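The Rice Pudding Card
How a handwritten recipe from a closed lunch counter ended up in 771 kitchens 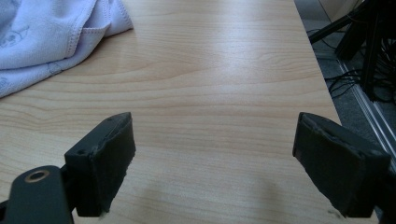 A folded cloth on a wooden tabletop.

The card is three inches by five and has lost one corner. On the front, in blue ballpoint, are nine lines for baked rice pudding. On the back is a phone number with no area code and the word "Hellier," underlined twice.

Noemi Ferri found it in February, inside a secondhand cookbook she had bought for the bread chapter. She had never made rice pudding and did not much like it. She read the card standing at the stove and noticed that it called for no eggs, very little sugar, and a bay leaf.

"The bay leaf is what got me," she says. "I thought it was a mistake. I thought maybe she had copied two recipes onto one card."

Ferri typed it up and posted it on Santoro, a small cooking board where people mostly ask for things they ate as children. The board has 2,123 registered members, and on a normal evening only a few of them are talking. Her post asked whether anyone knew what Hellier was.

The first reply came from Arturo Rinaldi, who had eaten the pudding twice a week for most of his twenties. Hellier was a lunch counter across from the rail yard where he worked. It had 21 stools and no tables. The pudding came in a thick white cup, cold, with the brown skin still on top, and you had to get there before one o'clock if you wanted any.

Rinaldi is retired now and lives with his daughter's family. He had tried to make the pudding himself over the years and always used eggs, because every printed recipe he could find told him to.

"Mine came out like custard with rice in it," he says. "Which is fine. It wasn't that."

The method on the card is slow. Short-grain rice goes into a buttered dish with whole milk, a pinch of salt, the sugar and the bay leaf. It bakes at a low heat for close to three hours. For the first hour you stir every twenty minutes, and after that you leave it alone so the skin can form. The only unclear line is the last one, which reads "pull when it still moves."

That line took up most of the next month on the board. Some members took it to mean that the center should ripple like soup. Others thought it should shake like gelatin. Odair Dantas, who baked for a hotel for many years and now teaches evening classes, made four versions over one long weekend and posted his notes on each.

His finding was that people were waiting too long. Rice keeps drinking milk after it leaves the oven, and a pudding that looks right when hot will be stiff by the time it is cold. He pulled his second batch when there was still a good half inch of loose milk under the skin. By the next morning it was thick enough to hold a spoon mark but would still slide out of the cup.

"People see liquid and they panic and put it back in," Dantas says. "Leave it on the counter. Go to bed."

He also changed his mind about the rice. He had started with arborio, which he had in the house, and found it gave the pudding a slightly chalky bite. Plain short-grain rice, the cheapest bag in the store, gave a softer result. Rinaldi, asked what the counter had used, said he had no idea but that it came in a sack.

Not everyone cared for it. Morena Serra made the recipe as written and called it bland. She added lemon peel and doubled the sugar, and her version picked up its own following. There is now a separate thread for it, and the two groups are polite to each other. Serra still leaves out the bay leaf. She says it makes dessert taste like the start of a stew.

Chiến Triệu grew up with sweet rice cooked in coconut milk and was curious what the slow oven method would do to it. He replaced half the milk and kept everything else the same. The skin came out darker and a little chewy, and he says his kids fight over it. He has since tried it with pandan in place of the bay, and with a spoonful of toasted sesame on top. He found that canned coconut milk tends to separate if the oven runs hot, so he checks his with a thermometer.

In spring Ferri put up a simple tally, asking people to add their name once they had made the card version at least one time. The tally stood at 771 when this article was written. A fair number of those names belong to people who joined the board only to sign it.

Who wrote the card is still an open question. Rinaldi remembers two women in the kitchen, one tall and one who sang, but he never knew their last names. The phone number has been tried with every area code in the state. One call reached a tire shop. The building itself was torn down, and the lot is used for parking.

Ferri keeps the card in a plastic sleeve on the side of her refrigerator. She makes the pudding every couple of weeks now, usually on a night when the oven is already on for something else. She has tried it warm, with cream and with jam. She likes it best cold, for breakfast.

She did go back to the cookbook it came from and turned every page, in case there was a second card. She found a grocery receipt too faded to read and a pressed leaf. It was a bay leaf, or she thinks it was. She has not got to the bread chapter yet.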